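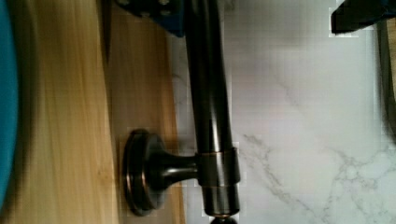

Ticket: towel bar loose on vanity side
Opened by: Tamara Dmytriv
Location: Oston, second floor bath
Status: Closed
Priority: Low

Reported problem
Dark bronze bar on the wood next to the stone turns in its mount when a towel is pulled off it. Started in December. Finish is fine apart from the usual copper color showing at the rims, and I don't want it replaced if it can be tightened.

Log

9:40 — Máté Jakab
Checked the bar by hand. The rod spins in the collar and the lower base has some play against the wood. Upper base is tight. Set screw on the lower post takes a 2 mm hex key. Gave it a half turn and the rod stopped spinning. Base still moves.

10:15 — Máté Jakab
Took the lower post off. Two screws behind the base, both stripped out of the wood. The holes are too wide for the same screws. Need longer ones, 40 mm, same head. None in the van.

Reply — Tamara Dmytriv
Please don't drill new holes. The base has to cover the old ones.

1:30 — Stavros Grgić
Picked up screws at Šimko, pack of 5. Glued plugs into the old holes and left them to set.

4:50 — Stavros Grgić
Drilled pilots in the plugs, put the base back, tightened the set screw. No play at either end. Leftover screws are in the drawer under the sink.

Reply — Tamara Dmytriv
Holding fine with two bath towels on it. OK to close.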